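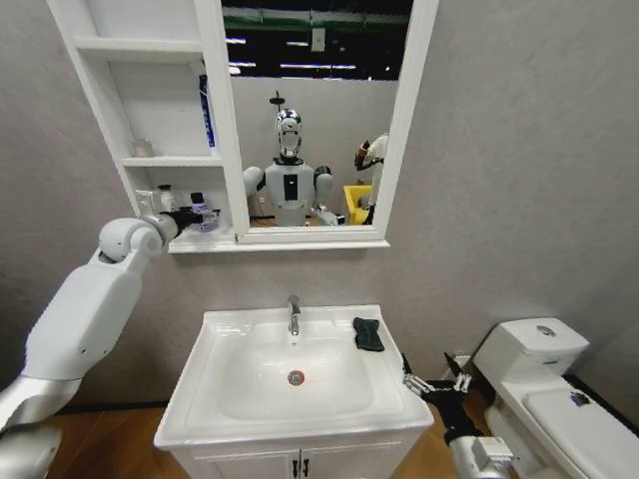

By Huiling Liang | How Things Work | Updated March

Where does the water go when it leaves the sink?

Water that has been used for washing is called waste water. It has soap, skin, hair, toothpaste and dirt in it, so it must be kept apart from the clean water that comes out of the tap. A house has two separate sets of pipes for this reason. The supply pipes bring clean water in. The waste pipes take used water out.

The two sets work in different ways. Water in the supply pipes is under pressure, so it can travel upwards to a bathroom on the top floor. Water in the waste pipes is usually not pushed by anything. It moves by gravity, and every waste pipe has to slope downhill. The slope is small. If a pipe is laid flat, water stands in it and dirt settles on the bottom.

The bend under the basin

Beneath the plughole is a curved piece of pipe called a trap. Some traps are shaped like a letter U or a letter S, and others look like a short, fat bottle. All of them hold a little water after the basin has emptied. This water is the seal. Air from the drain cannot get past it, and drain air smells bad.

A trap can lose its seal. In a basin that is not used for a long time, the water in the trap slowly turns to vapour and drifts away. Running the tap for a short while fills it again.
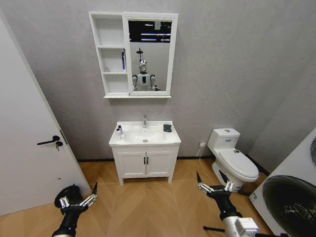

Huiling Liang
Drainage engineer and writer for younger readers

The soil stack

The pipes from the basin, the bath and the toilet often join one wide upright pipe. Builders call it the soil stack. It may run down the outside of the house or be boxed in behind a wall. The bottom of the stack leads to the drain. The top is often left open above the roof.

The open top lets air in. When a lot of water falls down a pipe, it pulls air along behind it. If no new air could enter, the falling water would suck the water out of the traps, and the seals would be lost. A gurgling noise from a plughole can be a sign that air is not getting in properly.

Under the street

The drain from each house joins a larger pipe called a sewer. In the town of Hakatus, where I worked for several years, the sewer below Espinoza Road is 300 metres long and drops 3 metres from one end to the other. That is a fall of one metre in every hundred. There are 61 houses joined to it.

Sewers have inspection chambers, which are small underground rooms with a heavy cover at street level. Workers lift the cover to look for blockages. The usual causes are cooking fat, which goes hard when it cools, and wet wipes, which do not break up in water as toilet paper does.

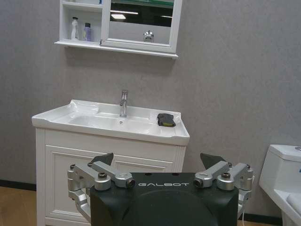 Marisol Grajales wrote in to ask what happens when the sewer has gone as deep as it can and the treatment works is still further on, perhaps up a hill. She wanted to know if the water could simply be made to go faster.

Speed is no help here. The water has to be lifted. It runs into an underground tank called a wet well, and when the level reaches a set mark, a pump switches on and sends the water up to a higher sewer. From there gravity takes over again. The pumping station at Povico lifts water in this way.
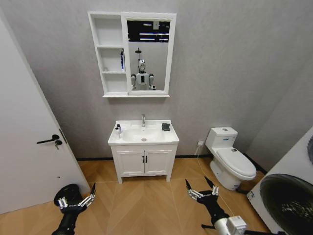

A washbasin. The drain at the bottom of the bowl is the start of the waste pipe.

At the treatment works

The Protetmont works cleans the waste water from Hakatus in stages.

Screens catch rags, wipes and sticks.
Settling tanks hold the water still – heavy bits sink and form sludge.
Air is blown through the next tanks. Tiny living things called bacteria use the oxygen and feed on the dirt that is left.
The water settles once more and then flows to the river.

The cleaned water is not drinking water. It would need more treatment before it could go back into the supply pipes.

Words to know

Trap: a bend that holds water and keeps smells out.
Soil stack: the wide upright pipe that takes waste down to the drain.
Sewer: a large pipe shared by many buildings.
Sludge: the thick mud that sinks in a settling tank.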